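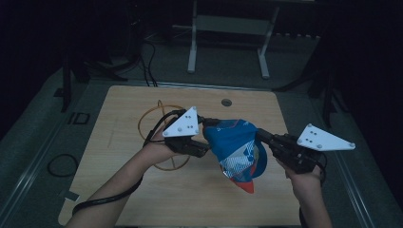
A blue cap between two hand-held grippers at one of our recording tables.

Call for participants: two-handed handling of soft and floppy things

The Harkarar study is looking for people who would like to spend a few afternoons picking up caps, socks, dish towels and other everyday items with a pair of hand-held grippers. You don't need to know a thing about robots. You do need two hands, a little patience, and a willingness to do an ordinary job many times over while we fuss with cables.

We are a small group at the Nogueira workshop, and we have been working on this question for almost two years now. Hanne Thoroddsen leads the study, Kenta Ichikawa looks after the grippers and the tables, and Dirceu Vasconcelos turns what we record into something a robot can learn from. Nivaldo Rocha will most likely be the one who greets you at the door, and he makes very good coffee.

What we are trying to find out

Robots have become quite decent at handling boxes, bottles and blocks. Clothing is another matter. A cap has a stiff brim and a soft crown, and if you pinch it in the wrong spot the crown folds in on itself and the brim swings around to somewhere you didn't want it. People fix this without thinking. They shift one hand, let go for a moment with the other, tug a little, and carry on. We would like robots to learn those small fixes, and we think the best way to teach them is to record people doing them through the same kind of jaws a robot has.

In our first round, we recorded 676 short demonstrations from a handful of people, most of whom worked in the building. A policy trained on those recordings learned to pick up a cap and turn it brim-forward, and it did so nicely as long as the cap started out flat. When the cap started out crumpled, it struggled. We went back through the recordings and found that our demonstrators, being tidy people, had nearly always smoothed the item out on the table first and only then picked it up. The robot had hardly ever been shown what to do with a mess.

So for the second round we changed the method. Each item now starts in a crumpled state, and the demonstrator is asked to sort it out in the air, between the two grippers, with as little help from the tabletop as possible. We ran a small pilot of this with 30 demonstrations per item, and the early results were encouraging enough that we want to do it properly. Our pilot was much too small to say how well it holds up with new items and new people, and that is where you come in. The goal is 920 new demonstrations, from people whose hands and habits are different from ours.

What you would be doing

A session lasts two hours, with a good long break in the middle. You stand at a table and hold one gripper in each hand. We place an item in front of you and tell you the goal in plain words, such as "brim toward you, crown up" or "folded once, lengthwise." You do it however seems natural to you, put the item down, and we start again.

The first half hour of your first session is only practice, and none of it goes into the study. Most people find the grippers awkward for ten minutes or so and then stop noticing them. Please don't worry about being slow. Slow is fine, and so is dropping things. We keep the attempts where something slipped and was picked up again, and Dirceu would tell you at some length (do ask him, he enjoys it) that those are often the most useful ones we have.

We ask each participant to come for three sessions if possible. If you can only manage one, please write to us anyway and we will see what we can do. Sessions run in July, starting at either 1 p.m. or 4 p.m., and we will work out the days with you.

Who can take part

- You are 18 or older.
- You can stand for 20 to 30 minutes at a stretch. We also have one lower table for people who would like to sit, so please mention it and we will hold that one for you.
- You have comfortable use of both hands and no current wrist or shoulder injury.
- You can follow spoken instructions in English, Portuguese or Spanish.

Left-handed people are especially welcome. We had only one in the first round, and the robot has picked up some very right-handed habits as a result. We would also love to hear from people who handle fabric for a living or for pleasure - tailors, laundry workers, quilters, costume people, parents of small children with large piles of washing.

If you took part in the earlier Turko study on opening containers, you are welcome to join this one as well. The grippers are different, so you will need to do the practice half hour again.

What we record

We record video of the table and of your hands and forearms, along with the position of each gripper and how far its jaws are open. We don't record sound, and the recordings are stored under a number with no name attached. Your contact details are kept in a separate place and deleted when the study closes. Tattoos, rings and sleeves may be visible, so if you would like to cover something up, we have plain long-sleeved shirts in several sizes for you to borrow.

With your permission, the recordings will be shared with other research groups who work on similar problems. You can say no to the sharing and still take part. You can also ask us to remove your recordings at any time before the data is released, and you don't have to give a reason. Eliseo Bermúdez handles the consent forms and is happy to go through them with you line by line before you sign anything.

Payment

You will receive $40 for each session, plus a $30 bonus if you complete all three. Local bus fare is paid back on the day when you show your ticket. If you need to stop partway through a session, you are still paid for the whole of it.

Getting here

The workshop is on the ground floor of the Adudow building, through the side entrance by the bike racks. There is a ramp, and the recording room is on the same level as the door. Please wear shoes you can stand in comfortably and leave loose bracelets at home. Water, coffee and fruit are on us.

How to sign up

Send a short message to Nivaldo Rocha through the contact form on the Nogueira workshop page, with "Harkarar" in the subject line. Tell us which start time suits you, whether you are left- or right-handed, and whether you would like to sit or stand. A line or two about what you do with your hands in everyday life would be lovely too, though it is entirely up to you.

We answer every message, usually within a couple of days. If the July places fill up, we will ask whether you would like to be on the list for the fall, when we hope to move on to jackets and - Kenta insists - fitted sheets.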